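Garkdale 桌面抓取:手部控制与规划工具图集

这一页收的是 Garkdale 这套软件做桌面抓取时的画面和随手记。按惯例图集应该配漂亮的文案,可惜写文案的和写规划器的是同一批人,所以您会读到不少关于坐标系的抱怨。不感兴趣的可以直接看图,感兴趣的请先倒杯茶。

先交代一下分工。感知部分叫 Skuvell,负责猜物体在哪里;规划部分叫 Gerura,负责决定手往哪里去;两边中间有一层消息转换,没有正式名字,平时大家叫它什么,不适合写在网页上。Piret Zariņš 管感知,Kęstutis Venckus 管规划,我管的是他们俩都认为属于对方的那些问题。

五月份我们把仿真器的步长改成了 1000 赫兹。在那之前,手指一碰到硬东西就会抖,抖得很有节奏感,Randi Boström 甚至给其中一段配过鼓点。改完以后抖动没了,仿真慢了一截,鼓点也没人再提。Randi 至今认为这是一次功能倒退。

关于碗。碗是桌面抓取里最受欢迎的物体,因为论文里它总是很好抓。实际做起来,碗口有弧度,碗壁有厚度,手指该捏边沿还是托外侧,规划器每次都能给出理直气壮的答案,而且每次不一样。Gerura 现在的做法是先生成 5 个候选姿态,按可达性和接触余量打分,再把会撞桌面的扔掉。有时候扔完就一个都不剩了,日志里会写“规划成功,结果为空”。这句话是 Kęstutis 写的,他拒绝修改,理由是两半都属实。 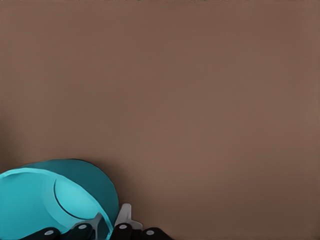
打分函数本身倒不复杂,麻烦的是权重。接触余量给得高,手会绕一大圈去找最稳妥的角度,看上去像在参观;给得低,它就直奔目标,对沿途的一切表示不屑。目前的数值是 Wanda Ziółkowski 调的,她在配置文件里留了一行注释:“别动。”我动过一次,第二天上午就改回去了,提交信息写的是“格式调整”。

遮挡也值得单独抱怨几句。手一靠近物体,就把最需要看的那一块挡住了。Skuvell 遇到这种情况会沿用之前的位姿估计,同时逐步调低置信度,低过阈值就通知规划器停下来。停下来的手离物体通常只差一点点,姿势还很讲究。我们试过把阈值放宽,于是手不停了,改为满怀信心地去抓空气。现在用的是折中方案:遮挡严重时降速,靠指尖的接触信号补位。效果尚可,“尚可”在我们组里算很高的评价。

回放工具叫 Dambrauskienė,名字是 Ivars Šimkus 起的,他说工具名应该难打一点,这样大家运行之前会多想一想。结果是所有人都设了别名,只有两个字母。工具可以把规划轨迹和执行轨迹叠在一起看,拖动时间轴,关节角、接触力和置信度会一起跟着走。最近加了一个按钮,能直接跳到两条轨迹开始分道扬镳的那一刻。这个按钮的使用频率比我们希望的高。

还没修好的有 5 处,挑两处说。一是视角切换以后,关节标签偶尔会贴到隔壁手指上,看的人以为手指换了班。二是碰撞检查用的碗是简化过的凸包,也就是说在规划器眼里,碗是实心的。它对把手指伸进碗里这件事一直有心理障碍,原因就在这儿。换成凸分解的分支已经开了,合并时间请问 Kęstutis,问的时候语气好一点。

想自己跑一遍的话,先装 Skuvell,再装 Gerura,顺序反过来也能装上,只是启动时会收到一条措辞很冷淡的警告。配置文件放在项目根目录下,Wanda 那一行请绕着走。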